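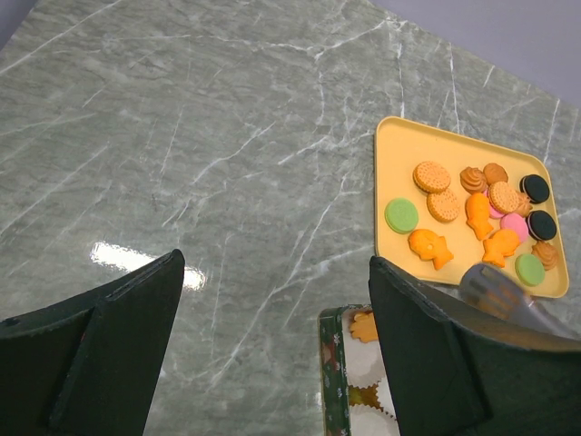
Grey-green marble pattern, white veins, evening.

November, 21:40. Meter reading 3462. Boiler pressure had dropped again, so I topped it up through the filling loop and bled the landing radiator. Air for a few seconds, then black water. The Muvard valve on that radiator still sticks at its lowest setting. I freed the pin with pliers and a drop of oil and will check it in the morning.

Mhairi Drummond rang at lunch about the survey. She has been through the Etham drawings and thinks the return pipe under the hall is a size smaller than the one shown. That would explain why the back bedroom never gets warm while the bathroom overheats. I had put it down to balancing and have now spent 2 evenings on the lockshields for very little gain.

Temperatures after an hour's running: flow 61, return 48 at the boiler. Back bedroom return barely 30. Forsyth quoted 200 for lifting the boards and looking, making good not included. Drodska have not replied to either message.

Plan is to lift 3 boards myself, nearest the cupboard, where the nails have already been drawn once. If the pipe is the smaller size I will price the copper before deciding anything else.

Inhibitor is due as well — the last bottle went in before the pump was changed, and roughly half of that must have gone down the drain with the old water.

Supper late. Soup, the end of the loaf. Wind from the north-east and the hall cold by ten.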